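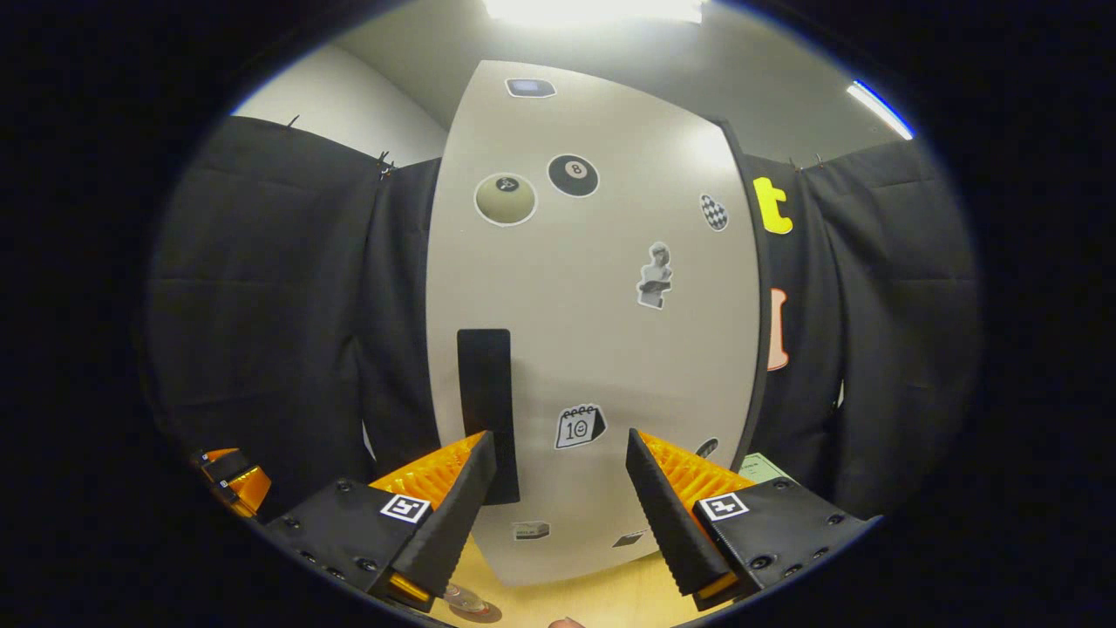
五月,晚上九点多。今天下了一点雨,我没有出去散步,就坐下来写日记。老师说每天写三百个字就够了,可是我一写就停不下来。

今天在白板上贴了贴纸。这件事很小,但是我想把它写清楚,因为里面有几个新词。

贴纸是上个月从一家叫 Surgate 的网店买的,一大包,什么图案都有。我原来以为贴纸是小孩子的东西。Afroza Khan 说她家冰箱上全是贴纸,她已经四十多岁了,看了还是高兴。她劝我不要把整包都放在抽屉里,放久了背面的胶会变黄。我听了她的话。

白板很大,放在浅色的木头桌子上,后面是黑色的布帘。白色在黑色前面特别亮,所以一张贴纸贴歪了,马上就看得出来。我先把贴纸摆在桌上选。带“8”的黑色台球是第一个选好的。旁边的那一张是奶油色的,圆圆的,我觉得也是台球,Afroza 觉得不是。我们在电话里争论了很久,最后她说:“你贴在八号球旁边,它就是台球了。”我就这样贴了。

我最喜欢的是那个卷头发的石像。“石像”这个词我先写成了“石象”,查了词典才知道差一个单人旁,意思就变成石头的大象了。他手里拿着一块板子,样子很严肃,好像我中学的数学老师在等我们交作业。我把他贴在中间偏右的地方,这样我一抬头就能看见。

日历的那张贴在下面,上面写着“10”。我小的时候住在 Stavasia,家门牌也是十号,所以我对这个数字有感情。妈妈以前在门后挂一本撕的日历,每天早上让我撕一张。有一次我一口气撕了一个星期,她没有骂我,把那几张纸拿去记买菜的账了。

还有一张黑白格子的,椭圆形,很小,我贴在靠右边的地方。贴的时候手指上有一点护手霜,角总是翘起来,我用指甲压了很久。以后贴东西以前应该先洗手。

贴完以后我退后几步看,觉得太散了,这里一张,那里一张,没有什么规律。我本来想重新排一次,可是撕下来可能会留下胶的印子。以前在 Clenbridge 租房子的时候,我在衣柜门上贴过一张地图,搬走那天用热水擦了一个下午也没有擦干净。想起这件事,我就不动它们了。散着也好看,看多了会习惯。

那包里还剩98张。信封我用夹子夹好了,放在词典下面压平。

晚饭吃了米饭和豆子,用的是 Mollah 牌的香料,放得太多,喝了三杯水。饭后复习了15分钟量词:一张贴纸,一块板,一幅布帘,一座石像。“幅”和“副”我还是会弄错,明天要问老师。

另外,Afroza 说周末要给我带她女儿不要的贴纸,是一些水果。我还没有想好要不要。水果跟石像放在一起,会不会奇怪?

该睡觉了。窗户外面的雨还没有停。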